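Wrist camera extrinsics drift after the arm parks low - planner or calibration?
Forum: Perception and Calibration

mmeredith
Posted 2019-09-05

I'm running a hand-eye setup with the camera on the wrist, Zallix driver, Parri for planning. Calibration comes out fine on the bench. I use 40 poses, and the reprojection error is well under a pixel. Then I send the arm to a low pose beside the pedestal, bring it back up, and the point cloud is off by up to 42 mm at the far side of the table. If I restart the driver it's good again until the next low pose.

My first thought was the mount slipping, but a restart wouldn't fix that. The collision model has the pedestal as a plain cylinder and the planner is happy with it.

Has anyone seen this with Zallix? Config is stock apart from the publish rate.

edith_m

What are you using for timestamps? If the driver stamps images on arrival and the joint states come from the controller clock, you get an offset that looks like bad extrinsics whenever the arm is moving. It should go away when the arm stands still, though. Does yours?

mmeredith

No. I let it sit for a minute and the cloud stays wrong. I'm also stamping from the controller, so I don't think it's that.

tharushi.h

Then look at the self filter. With the camera that low, a big part of the view is the column and the arm's own housing, and whatever hoses and cables are around the base. None of the hoses will be in your robot description unless you put them there. Zallix has an online refinement step that is on by default, and it will try to register whatever it gets against the model. 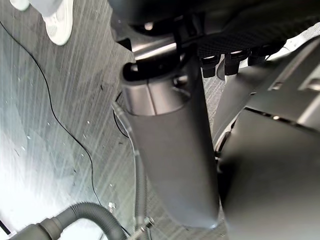 So the refinement matches depth points to the nearest mesh surface and nudges the camera transform a little each time. Give it a hose that isn't modeled and it pulls the column toward the hose. The correction lives in memory only. A restart clears it, which fits what you describe.

Set refine_extrinsics to false and repeat the low pose. If the offset is gone, that's your answer.

nneka_b

I don't agree that turning it off is the fix. We run refinement all day on a Jerkham cell and it catches real mount creep. The problem is the padding on the self filter. Raise it so the hoses fall inside the masked volume and leave refinement on.

tharushi.h

Padding big enough to swallow a hose also swallows whatever you're trying to pick near the base. I tried it. The gripper approach went blind for the last few centimeters.

nneka_b

Near the base, sure. I never pick there. Depends on the cell.

edith_m

You could gate it by pose. Only allow refinement when the wrist is above a set height, 400 mm in ours. It's a short node that calls the enable service, and Parri already publishes the wrist pose, so there's nothing extra to compute.

mmeredith

Turned refinement off and ran the low pose 27 times. No offset on any of them. So it was the refinement. I'll try the height gate next, as I'd like to keep the creep correction if I can.

I also looked at the raw depth from the low pose. The hose is solid in the cloud and there are points along the corrugated tube next to the column as well. The mask covers the column and the housing and nothing else.

nneka_b

Add a capsule for each one to the description. Rough is fine.

tharushi.h

Capsules work for the tube if it's clamped. A loose hose moves and then your model is wrong again. Gate it.

edith_m

Gate first, capsules later. Post the config when it works, there was a thread like this on the Nedura board and it never got an answer.

mmeredith

Will do. One question about the gate - does the enable service keep the last correction or reset it to the file values?

edith_m

Keeps it. There's a separate reset call. Do that once at startup.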